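Fletine Folding Campaign Lectern

Availability: in stock, ships from the Skoryk warehouse
Item no. 2395
Weight: 35 pounds with the case

Every candidate believes the crowd came for the speech. The crowd came for the sandwiches, and will put up with the speech if it can be heard from the sandwich table. The Fletine gives your candidate a place to put notes, water and both elbows while this is going on.

It opens in one motion once you have learned the motion. Pull the rear leg back until the latch clicks, lift the reading shelf, and drop the front panel into its slot. The first attempt takes longer than the second. Do the first one at headquarters, away from reporters.

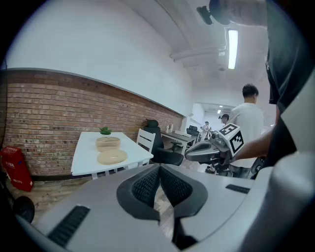 The reading shelf tilts to three positions: flat, sloped, and one steeper setting meant for candidates who won't wear their glasses in public. A raised lip keeps loose pages from sliding off during the tax section. The cup holder takes a standard bottle and sits below the line of sight, so nobody gets photographed next to a brand that closed a plant in the district.

Height adjusts from 35 to 49 inches. Tall candidates and short candidates often share a debate stage, and their staffs will argue over an inch for most of a month. The locking pin has a cover so that a rival's intern can't settle the matter in passing.

The front panel takes a printed sign, sold separately. Signs swap out without tools, a feature much loved by campaigns on their third slogan since September.
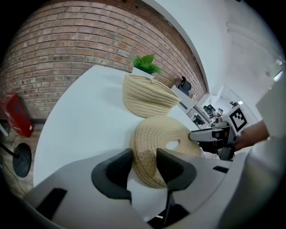 What's in the case

Lectern, front panel, two spare latches, microphone clip, carrying strap. The microphone is yours to find. We tested the clip with the Kodo gooseneck and the Clukutari wireless, and it held both through a speech on zoning, the longest we could get anyone to give.

Returns

Accepted within 74 days, unused. Losing the primary doesn't count as a defect. We have had this conversation more than once.

Customer reviews
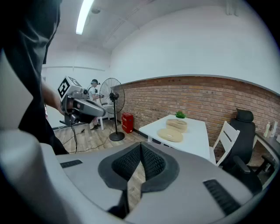
Uliana Kravchuk: Bought two for a county council race. The latch is stiff for the first week, and the strap could use more padding if you're doing several town halls in a day. Otherwise solid. Our man leans on it like a bar and it hasn't moved.

Nazar Stasiv: The shelf lip works. The sign slot is a little tight for thick board, so order the thin kind. Would buy again if we run again.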